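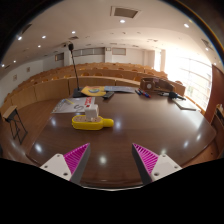

Chapter 5
Game Subscriptions and the Back Catalog

What a subscription actually sells. Old games, mostly. The launch-day title gets the banner, but look at the play hours and it's the back catalog doing the work. This chapter covers how older games get into a subscription library, how the deals are written, and why they leave again.

Start with a case. Billaven ran a small service, 100 games at opening, nearly all of them more than five years old. One was Nunthorpe, a slow mystery adventure from a studio called Plasik. Sold badly at full price. On the service it became the most finished game of the first year. Plasik got a flat fee, paid once. No share of play time. By the time the sequel was announced the license was up, and the two sides had very different ideas of what a renewal was worth.

Keep that case in mind, we come back to it in every section.

Key terms for this chapter: flat license, per-hour license, window, day-one release, delisting, port fee. Definitions are in the margin where each word first comes up. Learn window first — the rest hangs on it.

5.1 Windows

A window is the stretch of time a game stays in the library. 12 months is common in our cases. Shorter for sports games, longer for anything the platform owner published itself. Players rarely see the window. They see a "leaving soon" label and thats it.

Two things set the length. How much the publisher still earns from ordinary sales, and whether something new is coming in the same series. A publisher with a sequel due wants the old games in front of people right before launch, then gone, or discounted. Nunthorpe missed this completely. Window closed in July, sequel came out in the fall, and new players had nowhere cheap to start.

Compare Ambrosio, a publisher with three trilogies in its catalog. It licensed the first game of each, never the set. Subscribers finished part one and bought parts two and three at a sale price. Same kind of flat fee, much better result. Why didn't every publisher copy it? Partly bundles — a trilogy sold as one product can't easily be split up, and re-certifying the seperate games costs money. More on port fees in 5.3.

Before you read on, write down three games you played through a subscription and whether you later bought anything from the same series. You will need the list for the exercise at the end of 5.2.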